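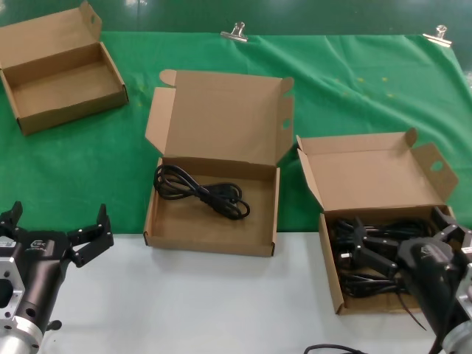

Packing Room Walk-Through, Flumside
Done Wednesday, 7:30 a.m., before the first orders went out
Checked by Úna Mac Mathúna

Comments go under each item. OK means leave it alone, FIX means this week, STOP means don't use it until I've signed it off. No STOPs this time!

1. Aisles and exits
Main aisle clear, door to door — OK
Side exit to the yard opens fully — OK
Exit sign lit over side exit — FIX
Comment: The aisle looks wonderful. I could push a full cart from the Brennan racks to the loading door without turning it once, and in January I couldn't get past the second bay. The exit sign flickers when the big door goes up, so I've asked for a new fitting and not just a new tube.

2. Floors
Mats flat, no curled corners — FIX
Drains and thresholds — OK
Tape lines readable — OK
Comment: Mat by the label printer has a corner up on the left. I caught my own toe on it, so that one counts as tested. Spare mat is in the Nokham store.

3. Packing tables
Height right for the person using it — OK
Legs locked — OK
Edges smooth, no splinters or burrs — OK
Comment: Everybody has reset their table since the last check and the difference is lovely to see, elbows down and shoulders loose. If you swap shifts, please swap the height too. It takes a minute with the crank.

4. Knives and tape guns
Safety knives only, blades retract — FIX
Used blades in the sharps tin — OK
Tape gun guards fitted — OK
Comment: 2 knives slow to retract, both bagged and tagged on my desk. Box lids do not need a knife to open! Tuck flaps pull out by hand, and most of the small cuts in the accident book came from people slicing when they could have pulled.

5. Carton storage
Flat stock strapped, no leaning stacks — OK
Stack no higher than 6 bundles — OK
Nothing within reach of the heater — OK
Comment: The new delivery was 3000 mailers and they went away beautifully, all on the bottom two shelves. Scrap card is going out every break now and the baler corner is the tidiest I've seen it.

6. Racking
Load signs in place — OK
Uprights free of dents — FIX
Beam clips in — OK
Comment: Small dent low down on the end upright, bay nearest the door. Measured it and it's inside the limit, but I want a guard bolted on. The shelf marked 150 kg had mixed pallets on it. I weighed them and we were under, with room to spare.

7. Lifting and carts
Cart brakes hold on the ramp — OK
Pallet jack wheels — OK
Team lift labels on heavy orders — OK
Comment: The Nernico cart has had its brake cable changed and it stops dead on the ramp now. Try it, it's a treat.

8. First aid and fire
Kit full and in date — FIX
Extinguisher gauges in the green — OK
Alarm call point clear — OK
Comment: Down to the last few blue bandages and the eye wash runs out next month. Both are on order. Please write it in the book when you take something, even one bandage.

Next walk-through same time, same door. Anyone who wants to come along and learn the list is very welcome — bring a pen and closed shoes.

Signed: Ú. Mac Mathúna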